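# Festdale garments and bedding

Short takes of clothes being sorted and folded on a bed. This card covers the cloth side: what was on the bed, how pieces are labeled, and what to watch for when you use the labels.

Maintainer: Temitope Usman. Labels checked by Olanrewaju Odukoya.

Last edited 18 June 2022.

## Contents

- 745 takes, split into 20 sessions
- 228 separate pieces of clothing and bedding
- One label file per session (`pieces.csv`)
- A room sheet listing the bedding used in each session

Sessions are named after the house they were done in: `nidine`, `sastry` or `wistov`, followed by a number. Wistov has the fewest, and its bedroom is small enough that most folding was done from one side of the bed.

## Labels

Each row in `pieces.csv` is one piece in one take.

| Column | Meaning |
|---|---|
| `piece_id` | Stays the same across sessions in the same house |
| `kind` | shirt, pants, dress, towel, sheet, blanket, other, unknown |
| `color` | Main color in plain words |
| `pattern` | none, stripe, check, floral, other |
| `state` | spread, bunched, half folded, folded |
| `layer` | 0 for the bed cover, 1 for what lies on it, and so on |

Use `unknown` for `kind` when you can't tell the piece from the picture alone. Large dark garments get this label a lot. A black dress and a black tunic look the same until somebody picks up a sleeve, and we didn't want labelers guessing from the next take.

`spread` does not mean flat. A piece with folds and ridges still counts as spread if most of it is open – `bunched` is for a heap.

## Bedding

Blankets and sheets are labeled even when they are only the background. Patterned bedding stays in on purpose. Where two patterned cloths meet, give each its own row, even if the colors are close.
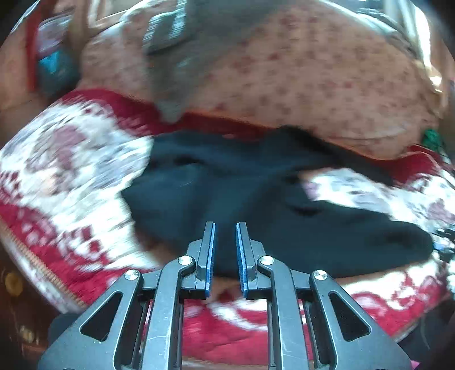 *Black garment, `kind: unknown`, `state: spread`, on a red and white patterned blanket. The peach cloth behind has its own row.*

## Known problems

- Blur. Fabric patterns can smear into streaks. Label the pattern only if you can read it in that picture.
- Very dark blue and black get mixed up. Black cloth can look blue where light hits it. The Nidine sessions were relabeled for this in December, the others were not.
- 18 pieces have two IDs because they moved from Sastry to Wistov between sessions. The pairs are in `duplicates.txt`.
- Socks were dropped from the piece list. They still turn up in some takes without a label.

## Changes

- Added `layer`
- Merged `blouse` into `shirt`
- Removed `size`, which labelers could not agree on

Send label fixes to Temitope with the session name and `piece_id`.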